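Trirstead firm Zadudex opens bedding and sleeping mat library for hot nights

For immediate release
July 6, 2022

Households in Trirstead can now borrow summer bedding free of charge under a lending scheme set up by Zadudex, the bedding and home textiles firm based in the town. The scheme is called Drornari and runs from the Zadudex shop on Reddy Street. It lends woven sleeping mats, light quilts, cotton sheets and small bedside fans to anyone with a Trirstead address.

A trial took place in June with 343 households. During the trial the firm lent out 2,902 items, counting each mat, quilt, sheet and fan separately and counting an item again each time it went out. The scheme is now open to the whole town and will stay open until the end of the summer.

Drornari is aimed at people who find it hard to sleep in warm weather and who do not want to buy bedding they will only use for a few weeks. It is also meant for families who have visitors staying and need to make up an extra bed at short notice.

How the scheme works

Borrowers can take up to 10 items at a time. There is no charge and no deposit, but borrowers need to show something with their name and address on it on the first visit. A lending card is made out at the counter. After that, the card is all that is needed.

Items may be kept for up to four weeks. They can be renewed once, either at the shop or by telephone, unless another household has asked for the same thing. Mats come back rolled and tied. Quilts and sheets can be returned unwashed, as everything goes through the firm's own laundry before it is lent again. Fans are checked by an electrician after each loan.

Mats are offered in single and double sizes. Both are narrow slats joined side by side, and are laid over the bedding so that the sleeper lies on the mat and not on the padding. The firm chose them after several members of staff said they had slept on similar mats at home since childhood and would not be without one in July.

Wiebke Brinkmann, who manages the scheme for Zadudex, said: "Most people have a winter bed and they sleep in it all year. They take a blanket off when it gets warm and that is as far as it goes. A mat over the top makes a lot of difference for some people. Others try it for a night and bring it straight back, and that is fine too. It costs them nothing to find out."

She added: "We thought the fans would be what people wanted. They did go out quickly, but the mats went out more. By the second week of the trial we had a waiting list for the double size and had to order more."

Bedding for children's rooms

The children's shelf was added halfway through the trial, after parents asked for it. It holds patchwork quilts in bright prints, cot sheets and single mats. Zadudex says the quilts are made up from ends of rolls and sample pieces, so no two are quite the same.

Families are advised to leave the quilt on the bed underneath and put the mat on top, with the edges of the quilt showing. It keeps the bed looking like the child's own bed, and the quilt can be pulled over if the night turns cool.

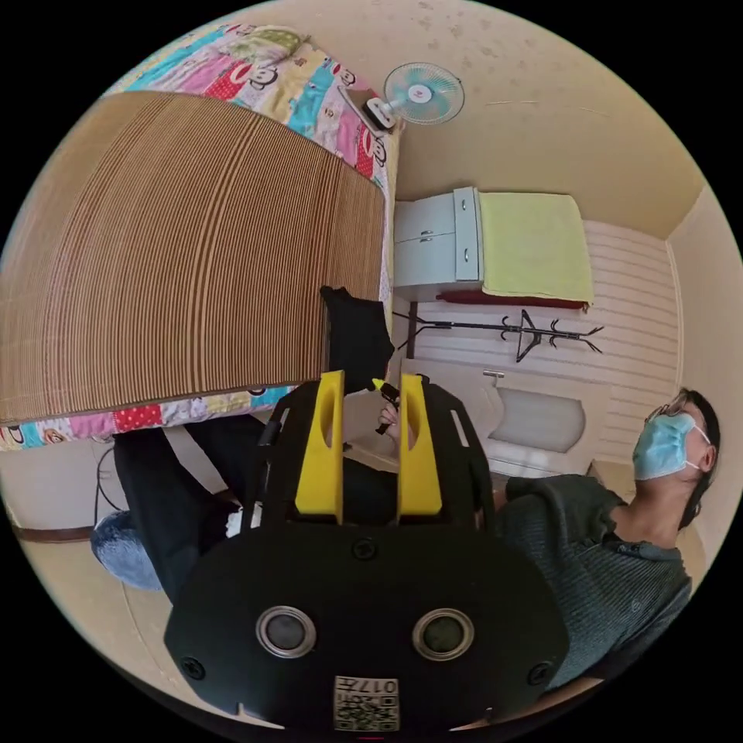 4 min read

A striped mat over a patchwork quilt printed with cartoon monkey faces, polka dots and squares of pink, cyan, red and yellow, with a small fan near the head of the bed, is the sort of arrangement the scheme has in mind for a warm room. Brown and tan stripes go with most things, and parents in the trial had few complaints about the colour of the mats.

Fans on loan are small models meant to stand on a flat surface. Borrowers are asked to keep the grille clear of curtains, clothing and loose fabric, to keep the lead out of reach of young children, and to switch the fan off at the wall before moving it. A sheet with these points is handed out with every fan. The same sheet explains how to wipe down a mat and how to dry it flat before rolling it up.

What borrowers said

Zadudex asked households in the trial to fill in a short form when they brought their items back. Several said the mat felt hard for the first night or two. Some put a thin sheet over it and were happier with that. One household wrote that the mat slid about on a satin cover, and the firm now suggests cotton underneath. A grandmother who had two children staying for a fortnight borrowed bedding for both and wrote that it had saved her a trip to the shops and a cupboard full of things afterwards.

There were complaints as well. The ties on the first batch of mats were too short, which made the mats awkward to roll, and these have been replaced with longer ones. A few borrowers found the double mats heavy to carry home. Zadudex will now deliver double mats within Trirstead for people who cannot collect them – this is also free, but needs to be booked 2 days ahead.

"The ties were our mistake," said Ms Brinkmann. "We tried the mats on beds. We did not try carrying them down the road in the rain. People told us, and we changed them."

Mending table

A mending table has been set up at the back of the shop. Borrowers who notice a pulled seam or a loose patch on a quilt are asked to say so when they return it, and there is no charge for ordinary wear. The table can also be used by anyone who has bedding of their own to repair. Thread, needles, pins, marking pens and offcuts of fabric are provided, and a member of the sewing room staff is there in the afternoons to help with patches and bindings.

Offcuts are sorted by colour and kept in drawers under the table. Visitors may take small pieces home. Larger pieces are kept back for the children's quilts. The firm would be glad to receive clean cotton fabric that people no longer need, as long as each piece is bigger than a pillowcase. It cannot take wool, curtains, duvets or pillows.

Autumn plans

Mats and fans will be called in at the end of the summer so that they can be cleaned and stored. Zadudex has not yet decided whether Drornari will carry on through the colder months with blankets and heavier quilts. A decision depends on storage space, as the present stock already takes up most of the back room on Reddy Street. Borrowers will be asked for their views when they return their last items.

The firm is also looking at whether the lending cards could be used at its second shop, which does not hold any lending stock at present.

Visiting the scheme

Drornari is run from the ground floor of the Zadudex shop, Reddy Street, Trirstead. The entrance is level and there is a bench by the counter. Two beds are made up near the window, one with a mat and one without, and visitors are welcome to take off their shoes and lie down on either of them before deciding. Stock changes from one hour to the next, so anyone wanting a double mat is advised to telephone the shop first.

Notes to editors

Zadudex makes and sells bedding and home textiles from its workshop and shops in Trirstead.

Drornari is the name of the lending scheme only and is not a product range. The items lent under it are not for sale.

The trial figures cover loans made in June from the Reddy Street shop.

Wiebke Brinkmann is available for interview. Photographers are welcome at the shop by arrangement and can be shown the mats, the children's quilts and the mending table.

Press contact: Wiebke Brinkmann, Drornari scheme, Zadudex, Reddy Street, Trirstead

Ends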